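Prurside Parts Exchange: Frequently Asked Questions

We wrote this page so we could stop answering the same emails. The emails have continued, but now we reply with a link. If you've been sent here by us, welcome, and please don't take it personally.

The Exchange swaps, sells and occasionally identifies small household hardware: screws, hinges, cupboard catches, shelf pins, tap washers, castors and the thing that came off the back of the dryer. You'll find us in the old Gula Road drapery, second door past the bakery.
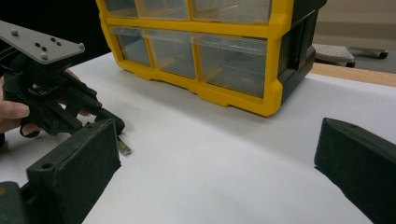
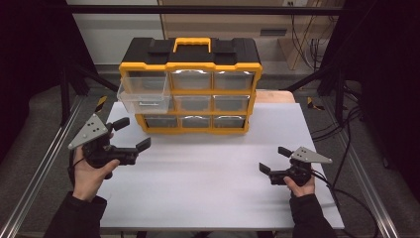

GENERAL

What do you do, exactly?

You bring in the hardware you don't need and go home with the hardware you do. Every item that crosses the counter earns or costs points, and if you run out of points you can pay money, which we also like. Members can reserve things online. Everyone else has to rummage.

Do I have to be a member?

No. Casual visitors are welcome during shop hours and pay the marked price. Membership gets you the points system, the parts list, the workbench and a newsletter that comes out whenever there's news. We have 1,187 members at last count, a fair few of whom joined for one shelf pin and were never seen again. We think of them fondly.

Is this a charity?

No, we're a co-operative. Any surplus goes back into rent, shelving and the kettle. There has not yet been a year in which the surplus troubled anyone.

Do you have a branch in Pastley?

We had a shelf in Pastley, at the back of the newsagency. People kept leaving batteries on it. It's now a shelf of greeting cards again and the town is probably better off.

BRINGING THINGS IN

What do you accept?

Clean, dry, usable fittings of any age. Brass, steel, plastic, doesn't matter. We're always short of matching cupboard handles in sets of four, euro-style cabinet hinges, flyscreen clips and anything to do with sliding wardrobe doors. If you have a sliding wardrobe door part, ring ahead and we'll put the good biscuits out.

What don't you accept?

Batteries (see Pastley). Paint, glue, sealant, anything in an aerosol. Gas fittings. Electrical parts that were ever wired to the mains, including light switches, however nice the faceplate. Rusted screws fused into a lump. Allen keys. We have enough Allen keys to fence a paddock.

I've inherited my uncle's shed. Can you come and get it?

We can't collect, sorry. You're welcome to bring it in by instalments: one car boot per visit, and email first so there's space behind the counter. It's worth having a look through beforehand. People regularly hand us a coffee tin of wood screws with a wedding ring, a savings book or somebody's baby teeth in the bottom. The ring and the savings book we returned. The teeth were claimed eventually, with less enthusiasm than we'd hoped.

Do I have to sort everything first?

You'll get full points for sorted and half points for a jumble. Sorted means one kind of thing per bag or jar, with the length and gauge written on it if you know them. "Misc" is not a kind of thing. Neither is "good screws".

How should I sort a big mixed tin?

Tip it into a shallow tray with a lip, never straight onto the table. Run a magnet over it first, which lifts out the steel and leaves the brass, aluminium and plastic behind. Then divide by type: wood screws, machine screws, nuts, washers, other. Leave the sizing until the end. If you start measuring at the beginning you'll be there at ten at night with a ruler, holding two screws that differ by a millimetre and questioning your marriage.

A muffin tin makes a decent set of sorting cups. Wash it afterwards.

STORING SMALL PARTS AT HOME

Jars, drawers or trays?

We get asked this a lot, and views are held strongly. Briefly:

Jars are cheap and you can see into them, but you can't get your fingers to the bottom and they break on concrete. Drawer cabinets are quick to use and take labels well. They're also fond of emptying themselves when a drawer is yanked past its stop, so look for one with a proper catch. Flat trays with fixed dividers travel better, provided the lid presses down on the tops of the compartments. If there's a gap, everything inside will have emigrated by the time you get to the job.

What should I put on the labels?

Size first, then type, then material. "8g x 25 csk zinc" is a label. So is a spare screw taped to the outside, and that has the advantage of being readable without your glasses.

How much should I keep?

Less. A household that isn't building anything can get by on a small box of wall plugs, a few sizes of wood screw, picture hooks, felt pads and the spare bits that came with the furniture you still own. The bits for furniture you no longer own can come to us.

FINDING A PART

How do I know if you've got what I need?

Check the parts list. It currently runs to 1,496 lines and is searchable, after a fashion. Try more than one word: the same object may be listed as a catch, a clip, a latch or a keeper, depending on who was at the keyboard. We're working through it. We've been working through it since October.

Can you identify something from a photo?

Often. Put a ruler or a coin next to it, photograph it from the side as well as the front, and tell us what it came off. "It was on the floor" narrows things down less than you'd expect. Please limit yourself to 4 mystery items per email.

My screw hole is stripped. Do I need a bigger screw?

Maybe. In timber, try packing the hole with a matchstick and a dab of wood glue first, let it set overnight and put the original screw back. In chipboard, we sell a repair insert for next to nothing. Going up a size works once or twice and then you've run out of door.

Do you stock parts for Zapata flat-pack wardrobes?

Some. Cam locks and dowels, nearly always. The plastic door runner, nearly never. There's a waiting list for the runner and you may join it, in the spirit in which one joins such lists.

Can I return something that didn't fit?

Yes, any time, for the points you spent on it. Bring it back in the bag with the label still on. If you've drilled it, painted it or bent it "to see", it's yours.

VISITING

Is there parking?

Two-hour street parking out the front, and all-day spots behind the oval if you don't mind the walk or the magpies.

Can I use the workbench?

Members can book it for an hour at a time. Bring your own drill bits and wipe down when you've finished.

Can I bring the kids?

Please do, though under-threes and washers are a bad mix, so hold on to the little ones. Older kids tend to be faster at sorting than their parents and can earn points of their own.

My question isn't here.

Email us. Allow a few days, and mention in the first line if water is currently coming out of something, so we can tell you to ring a plumber.

7 comments | 23 shares

Related pages
How the points system works
Reading a screw gauge without tears
Wanted list: sliding door parts
Booking the workbench
What to do with old Allen keys

Prurside Parts Exchange Co-operative, Gula Road, Prurside | Contact us | Privacy | Back to top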